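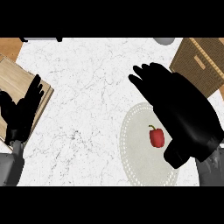
Nighat Bugti

Wanted: people to pick up a pepper, badly at first

The Gutthorpe bench is looking for participants for a comparison of hand controllers, starting in October. You will sit in a chair and drive a pair of simulated robot hands around a marble tabletop. The red bell pepper goes from the placemat to the basket. Then it goes again. The pepper has no feelings, being simulated, and after an hour you may envy it.

We are comparing 3 controllers. Jenent is a glove. Rana is a pair of handheld grips with a trigger for each finger group, and opinions about your wrists. Zunamov is camera tracking with nothing to wear, which people love until they scratch their nose. All of them drive the same two black hands in the same simulator, so whatever goes wrong is down to the controller or to you. We will be polite about which.

What you'd do

One visit of two hours, nine tries with each controller, and a short form after each set. The order is drawn by lot. We log finger positions, drops and time to grasp. We also record the simulator view. We do not record your face or your voice, so say what you like to the thumb.

Who we need

We have 26 places. You should be 18 or over, able to use both hands, and comfortable looking at a screen for stretches of twenty minutes. Left-handers are very welcome — the last study had one, and she has been cited as a trend. Gaming experience is fine. If you have spent more than seven hours driving robot hands in the past year, please sit this one out and send us a friend.

What you get

A gift card, paid whether or not the pepper ever reaches the basket. Coffee, which is real. You can stop at any point and still keep the card.

How to sign up

Write to me through the contact form with "pepper" in the subject line. Tell me which hand you write with, your glove size if you know it, and whether mornings or evenings suit you. The last slot starts at 7 p.m. I answer everything myself, usually within a day or two.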